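## 4. Making a batch of set yoghurt

This section covers the first batch in the Ginby countertop yoghurt maker. Read section 3 (cleaning before first use) before starting. 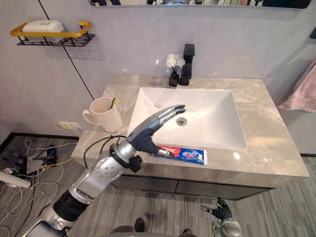

*Text: Lensa Shiferaw. Revised November.*

### 4.1 What you need

- 700 ml of whole milk, or a plain unsweetened soya drink
- 80 g of plain live yoghurt, or one sachet of Trerov starter
- A pan with a heavy base
- A food thermometer
- The inner jar, jar lid and outer lid

Do not use yoghurt that has been heat-treated after culturing. The label must state that it contains live cultures. Flavoured yoghurt sets poorly and leaves a grainy layer at the bottom of the jar.

### 4.2 Heating the milk

1. Wash the inner jar and jar lid in hot soapy water, rinse, and leave to drain.
2. Pour the milk into the pan and warm it over a medium heat, stirring now and then.
3. Take the pan off the heat when the thermometer reads 80 °C. Do not let the milk boil.
4. Leave the milk to cool until it reads 45 °C. Stir in or lift off any skin.

**Caution:** Never heat milk in the inner jar. The jar is not suitable for the hob, the oven or the microwave.

**Note:** Soya drink from an unopened carton can be warmed straight to the temperature in step 4.

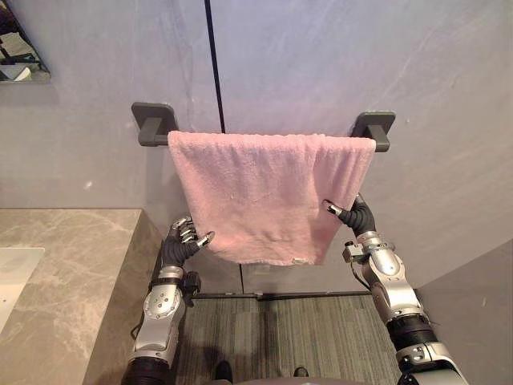 5. Put the live yoghurt in a cup, add a few spoonfuls of the cooled milk and mix until smooth.
6. Tip the mixture back into the pan and stir slowly. Do not whisk - froth stays on the surface and dries to a crust.
7. Fill the inner jar up to the line and fit the jar lid.

If you are using the Trerov sachet, leave out step 5 and sprinkle the powder over the milk in the pan. Wait two minutes before stirring.

### 4.3 Setting

1. Stand the base on a level surface away from draughts.
2. Place the jar in the base and close the outer lid.
3. Press **Time** until the display shows the hours you want. Six hours gives a mild yoghurt; 11 hours gives a sharp one.
4. Press **Start**. The light stays on for the whole cycle.
5. When the light goes out, move the jar to the fridge for at least four hours.
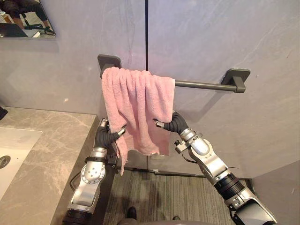 *Fig. 4-2. Pink towel on the wall bar.*

Do not move or tilt the base during the cycle. Lifting the outer lid to check progress adds to the setting time and lets drips fall into the jar.

A little clear liquid on top is whey and can be stirred in or poured off. Throw the batch away if it shows pink or green patches, or smells of anything other than sour milk.

### 4.4 Straining (Asfaw basket only)

The Asfaw basket is sold separately and fits inside the standard jar.

1. Spoon the chilled yoghurt into the basket.
2. Hang the basket on the rim of the empty jar and fit the lid.
3. Strain in the fridge - two hours for thick yoghurt, overnight for a soft cheese.

Save the whey for bread dough or porridge. It keeps for three days in a closed jar.
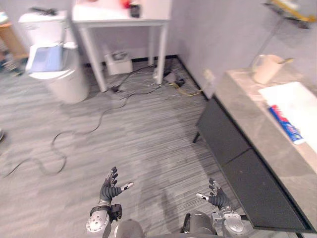 *Fig. 4-3. Grey striped carpet, light grey walls.*

### 4.5 Keeping back a starter

Set aside 80 g from each batch in a small clean pot before adding fruit or honey. Use it within five days. After several batches the set becomes weaker and you should begin again with fresh yoghurt or a new sachet.

Fruit, including the Gidov compote in section 6, goes in at serving and must not be added before the cycle.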